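Let the packers teach the robot

6 min read
57 shares · 11 comments

The argument at Valtgate last fall was over who should hold the controls. The company had leased two arms for its packing room and needed people to demonstrate the work: pick up the item, put it in the box, close the box, tape it, set it aside. The integrator offered a team of trained remote operators who would do all of it from an office in another city. The packing staff offered to do it themselves. Management took the remote team, and by October they had a robot that packed boxes the way a person does who has never had to pack a second one.

I worked on that project and I argued for the other side, so read this with that in mind. I still think the choice was wrong, and I see the same choice being made in a lot of places.

Remote operators are good at what they do. They learn the controller quickly, they keep the arm away from its joint limits, and their recordings are clean. A clean recording is easy to train on. The trouble is that an operator who has learned the job from a two-page instruction sheet will demonstrate the two-page sheet. The sheet at Valtgate said "tape the center seam." It did not say to press the tape down past the edge of the box and onto the side with the flat of the hand. Every packer in the room did that. The robot did not, and the boxes came open on the conveyor.

There is a lot of this in packing. People turn the box with the heel of one hand while the other is already reaching. They put the knife down in the same place each time so they can find it without looking. They feel the weight of an item when they lift it and decide then how much paper goes in. Ask them to write down the steps and almost none of it will be written down. Ask them to do the job and it is all there.

Take tape. Finding the loose end on a roll of clear tape is a small job that most adults can do and few can explain. You turn the roll under a thumb until you feel the ridge, then work at the ridge with a nail until it lifts. If it splits, you go around the other way. Two hands are busy the whole time, and they keep trading which one holds and which one works. 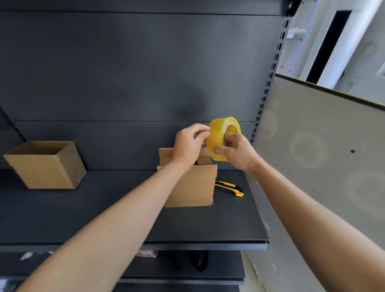
Domenica Plattner wrote to me after an earlier version of this piece went out, and she disagreed with most of it. Her view was that nobody should be teaching a robot to find the end of a tape roll at all. Use a dispenser, she wrote, or a case sealer, and spend the demonstration hours on something a machine cannot already do for the price of a used car. She also said that experienced workers make poor demonstrators because they are too fast and skip steps, and that she had thrown out whole days of their recordings for that reason.

She is right about the dispenser. If a plant seals the same box all day, it should buy a sealer and forget the robot. But plenty of packing rooms handle odd sizes and small orders from a shelf, with a hand roll and a knife, and those are the rooms that now ask for a robot. They ask for one precisely where the fixed machine did not fit.

On speed I think she is half right. Skilled people do go fast, and through a remote controller the speed turns into jerky motion and missed grasps. A packer of 20 years who is given a joystick is a beginner again for a while, and it shows. At Valtgate we let six of the packers try the remote rig for one afternoon. Most of them hated it. They could not feel the box. One woman kept reaching past the screen.

That seems to me a reason to change the method of showing. If the work is in the hands, record the hands. Let people do the job at their own bench with their own tools, and film it from where their eyes are. Or let them take hold of the arm and move it through the task directly, which takes some muscle but gives them back a little of the feel. Both ways have costs. Video of human hands has to be translated to a gripper that has fewer fingers, and a good deal is lost on the way. It says little about force, too. Guiding an arm by hand is slow, and it is nearly useless for a job that needs two arms at once, unless two people do it together and somehow agree.

Remote control has its place after that. Once the robot has some idea of the job, an operator at a controller is the best person to correct it, because the correction is made in the robot's own body and with its own limits. I would start with the packers and bring the operators in second. Valtgate did it the other way around and then left the first half out.

There is also the matter of pay. The remote team was paid by the hour for demonstrations, at a rate above the packers' wage. When the packers were finally asked to "help out" with recordings, it was on top of their normal quota, with nothing added. Luzius Leitner raised this at a meeting and was told that they were only doing their usual work. They were doing their usual work, and it was also being used to build something the company expected to save money with. I think that should be a separate line on the pay slip, agreed before the first recording. It should cover who keeps the recordings and what else they can be used for.

I have heard the reply that this would make the data too expensive. It was not cheap the first time. The remote recordings were paid for, the model was trained, the boxes came open, and somebody had to stand at the end of the line and tape them again. Those were the same packers, as it happens, and while they were doing it there was no recording being made of how.

If you are about to start one of these projects, spend a shift in the room first. Pack some boxes. You will be slow, and someone will probably take the roll from you and show you how to hold it. Write down that person's name and ask whether they would like the job.

Related

Cunov closes its night sorting line
What a gripper knows about cardboard
Jelínek and the problem of soft goods
Who owns a recorded hand?
Notes from the Loltatora pilot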